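夹爪选型求助：抓软的东西，平行二指夹爪换指尖还是直接换软体夹爪？

分类：机械臂与末端执行器
提问于 2018年10月3日
标签：夹爪 腕部相机 软物体抓取 控制器

问题

我们在搭一个桌面取放的小工位，任务不复杂，从托盘里把食物拿起来，放进旁边的篮子，再把手臂退回原位。机械臂是 Bement 的六轴臂，控制器用它原配的那台，末端现在装的是 Engebretsen 的电动平行二指夹爪，原厂黑色硬指，没有包胶。

硬的东西没有问题，小盒子、塑料瓶盖、木块都能拿。换成软的就不行了。面包类的东西，力设小了提起来就滑，力设大了中间被捏扁，馅往外走。夹爪的力控最低档标的是一个百分比，手册里没有换算成牛顿，我拿厨房秤量过，几次读数差得比较多，不太敢信。

目前试过的办法：

一，降低闭合速度。有一点改善，捏扁的情况少了，但是每次循环时间变长。

二，改用位置控制，不用力控，提前量好宽度，合到指定开度就停。同一个物体摆得正的时候很好用，稍微歪一点就夹空，或者一边先碰到把东西推走。

三，在指尖上贴了一层 2 毫米的硅胶片。摩擦力上去了，但是胶片贴了没多久边角就翘起来，翘起来以后会勾住托盘边。现在已经撕掉了，还是裸指在跑。

相机装在手腕上，朝着两指之间看。分辨率不高，靠近以后画面发虚，我用它来判断指尖和物体的相对位置。

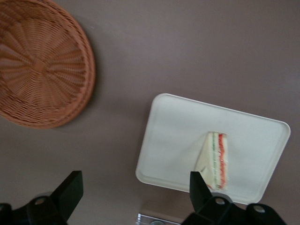 腕部相机画面，三明治在白色托盘上，左上为藤编篮

从这个视角看，右指离三明治的尖角最近，已经伸到托盘上方了。三角形的东西比方的更麻烦，两个侧面不平行，平行夹爪合上去的时候接触面很小，受力都集中在一条线上。托盘还有一圈凸起的边，手指压低了会碰到边，抬高了又只能夹到上半截。

现在手里有两个选项。一个是继续用这个夹爪，自己打印一副柔性指尖换上去，预算 200 元以内就能做。另一个是买 Veva 的气动软体夹爪，代理报价 3150 元，不含气源和电磁阀。

想问的是：

1. 有没有人两种都用过，抓这类软的、形状不规则的东西，差别到底有多大？
2. 软体夹爪装上以后，腕部相机的视野会不会被手指挡掉？现在两根硬指已经占了画面下面一大块。
3. Bement 的控制器接气动电磁阀，用数字输出直接带行不行，还是要加继电器？

不追求速度，一分钟能做几次都可以，主要是要稳定，别把东西弄坏。

回答一（已采纳）

两种都用过，平台跟你的不一样，臂是另一家的，夹爪这部分应该可以参考。

先说结论：建议先打印柔性指尖，不行再买软体的。你现在的问题有一半在指尖，另一半在接近的方向，买了软体夹爪第二个问题还在。

指尖这一块。鱼骨结构（就是三角形外壳、里面一排横筋那种）用 TPU 打印，装在平行夹爪上，合拢的时候会顺着物体弯过去，对三角形的截面比平面指好得多。我们用的是 95A 的料，壁厚打过几个版本，太薄的提起来会晃，太厚的和硬指没什么区别，中间那个版本用到现在。注意几点：

安装面不要一起用软料打。单独做一个硬的转接块，螺丝锁在转接块上，软指插进去再用销子穿住。全软的话螺丝孔用一阵子就松。

指尖最前面那一小段做薄、做平，方便从托盘和物体之间的缝隙伸进去。你的托盘有凸边，这一段要长过凸边的高度，不然手指根部先撞上。

不要再贴硅胶片了。要增加摩擦就在接触面上直接打出横纹，浅的就够。

接触真正的食物的话，打印件不好洗，层纹里会藏东西。只是做试验没关系，要是打算给人吃，外面得套一层可以换的食品级硅胶套，或者直接买成品指尖。

接近方向。三明治看着像是立着，切面朝旁边，你应该去夹两片面包的外侧，也就是垂直于切面里那几条馅的方向夹紧，让馅和面包一起受压。如果沿着另一个方向夹，等于推着馅往外走，力再小也会散。腕部画面里能看到切面的颜色，绿的一条红的一条，用颜色分割大致就能把馅的走向找出来，算出角度以后转末端那一轴，对齐再下去。我们一开始也没管角度，后来加上对齐，掉落明显少了，夹爪和指尖都没换。

力控百分比不要太当真。电动夹爪在低力段一般都是靠电流估的，摩擦一变读数就变。我们的做法是力限设在最低档，同时设一个最小开度，两个条件谁先到就停。开度按物体宽度减去一点压缩量来定，面包我们压掉 18% 左右的宽度可以提稳，湿一点的馅要少压一些。你自己拿几个样品试一遍就知道。

视野问题。软体夹爪的手指比你这个粗，张开的时候往外翻，泄气状态又会往里收，画面下方会挡得更多。我们最后把相机往外移，用一个支架垫高，倾斜一点看向指尖。移了以后手眼标定要重做，别忘了。

第三个问题我没用过 Bement 的控制器，不回答了。

评论：
提问者：谢谢，馅的走向这一点确实没想过，之前一直是固定角度下去的。转接块用 PLA 可以吗？
回答者：试验可以，长期用换 PETG 或者尼龙。螺丝别拧太死，加平垫。

回答二

我只回答软体夹爪和控制器。

Veva 那种气动的我们单位有一套，抓圆的东西很好，橙子、番茄、鸡蛋都行。抓薄的、扁的、带尖角的一般。三角形的东西它会包住粗的那头，尖的那头垂下去，提起来的姿态和你想的不一样，放的时候容易歪。如果放进篮子里不要求摆正，那就没有关系。

气源要算进成本。小型静音气泵加过滤调压，再加电磁阀和管子，又是一笔。还要一路负压，不然手指张不开，伸不进窄的地方，很多人买的时候漏了这个。另外气管要沿着手臂走，六轴转大了会拽，要留余量。

控制器：Bement 的数字输出是 24 V 的，型号不同每路能带的电流不一样，翻手册后面的电气规格那张表。小功率电磁阀一般直接带得动，我们是直接带的，线圈两端并了续流二极管。如果你的阀功率大，或者手册上写的余量不多，就老老实实加中间继电器，几十块钱，比烧一路输出便宜。我们有一路就是没加二极管的时候坏的，返修等了很长时间。

另外说一句，夹爪信号和阀的信号不要混在一个通道组里，急停以后各组的默认状态可能不同，有的会保持，有的会断。断了的话东西会掉。上电以前先在手册里查清楚，再拿空夹爪试一次急停。

评论：
提问者：输出电流查到了，够用，二极管会加上。

回答三

用吸盘啊，简单。Korkport 有卖食品用的波纹吸盘，我们包装线上全是这个，比夹爪快多了。

评论：
回答一作者：有包装膜的可以吸。裸的面包漏气，小真空发生器吸不住，流量大的又容易把表皮吸破。题主这个没有包装。
回答三作者：哦没仔细看，那不行。

提问者补充

四月份回来更新一下，后面搜到这个帖子的人可以参考。

最后没有买软体夹爪，打印了鱼骨指尖，TPU 95A，转接块第一版 PLA，第二版换成 PETG。角度对齐按回答一的方法做的，先在腕部画面里分出托盘，再在托盘范围里找切面。篮子是藤编的，颜色偏橙，刚开始红色阈值放得宽，会把篮子的一部分也算进来，限定在托盘范围里就好了。

力限最低档加最小开度，两个条件一起用，面包基本不会压坏了。还剩一个没解决：三明治靠托盘边太近的时候，外侧那根手指没有地方下去，现在是先用指背把托盘推开一点，换个角度再夹，成功率一般。有更好的办法请直接在下面写。

软指的 STL 有人要的话留言，转接块的孔距是按 Engebretsen 这一款画的，别的夹爪要自己改。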